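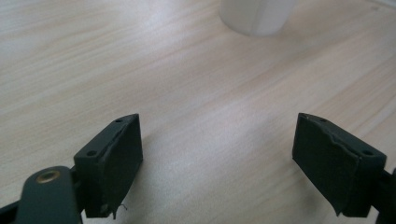

Session 4: Souring, and Why We Let Other Things Live in the Beer

Welcome back! Last session we stayed with clean fermentation, one yeast, one tank, no surprises. Now we get to bacteria, and I have been looking forward to this one since the course started. Bring your notes on pH from session 2, because we lean on them the whole way through.

Terms you need first

Lactic acid: the main acid in nearly every sour beer. Tastes like plain yogurt, soft and round.
Acetic acid: vinegar. A trace can lift a dark sour beer, more than a trace and it takes over.
Lactobacillus: fast, likes it warm, hates hops. Makes lactic acid from sugar.
Pediococcus: slow, puts up with more hops, can make the beer thick and buttery for a while.
Brettanomyces: a yeast, so please stop writing "bacteria" next to it on the homework! Makes very little acid unless it gets oxygen. Gives you leather, pineapple, hay, sometimes all in the same glass.

Two roads to a sour beer

Kettle souring. You mash and run off as usual, bring the wort briefly to a boil to clear out whatever came in on the grain, cool it to the warm range your culture likes, and pitch Lactobacillus. Keep air out. Wait for the pH to drop (most people aim somewhere between 3.2 and 3.5), then boil again, which kills the bacteria and locks the acidity where you left it. Add your hops during this second boil and go on with normal yeast. The whole thing fits inside a normal brewing week, and your fermenters never meet a live bacterium.

One warning on the yeast. Ale yeast dropped into wort that is already at 3.3 has a hard time getting going. Pitch more than you would for a pale ale, and pitch it healthy. Two of the stuck batches we looked at in July came down to this and nothing else.

Mixed fermentation. Yeast and bacteria go in together, or one after the other, and everything stays alive to the end. It takes months, often more than a year. The flavor is deeper because the organisms trade work: Pediococcus makes diacetyl, the buttery stuff, and Brettanomyces slowly clears it up. I love this part. You taste a barrel in the spring and it is slick and strange, and then by fall it has turned into something you want to share with everybody you know.

Hops and the bacteria

Lactobacillus is gram-positive, and hop acids get through its cell membrane and upset it badly. Many strains slow down at very low bitterness. So in a kettle sour, no hops before souring, none. In a mixed beer the hop level is one of your steering wheels: a little more at the start holds the acid back and gives the yeast room.

Worked case: the Derkside batch

Derkside was our teaching beer, a pale wheat wort soured in the kettle. Vilgot Magnusson ran it and kept very good records, so use his log sheet when you do the exercise. Starting pH after the first boil was 5.4, brought down to 4.5 with food-grade lactic acid before pitching. Why bother? A lower start makes life hard for the spoilers you don't want, and it protects the foam. He held the kettle at 92 degrees Fahrenheit the whole time and took a reading every 4 hours. Plot those readings and you get a slow start, a steep middle and a long flat tail. The tail matters! Waiting longer there buys you almost no extra sourness.

Compare it with Gosier, the mixed one, where the pH fell quickly for the first weeks and then crept. Same final pH within a tenth, and they tasted nothing alike. pH tells you how strong the acid is at that moment. Titratable acidity tells you how much acid there is in total, and your tongue follows that one more closely. Chapter 2 of the Chávez reader covers the titration step by step.

Cleaning

Hoses, gaskets, plastic valves and the sample port are where trouble hides. Keep one set for sour work, marked with red tape, and don't lend it to the clean side. Stainless is fine for both if you take it apart and use heat.

For next time

Read the Kollport case packet through the section on blending.
Graph the Derkside readings and mark where you would have started the second boil.
Write a short paragraph: if you wanted Gosier softer, would you change the hops, the temperature or the mash? Pick one and defend it.
Blending trial is next, so eat something beforehand.

Handout revised February 2, 2020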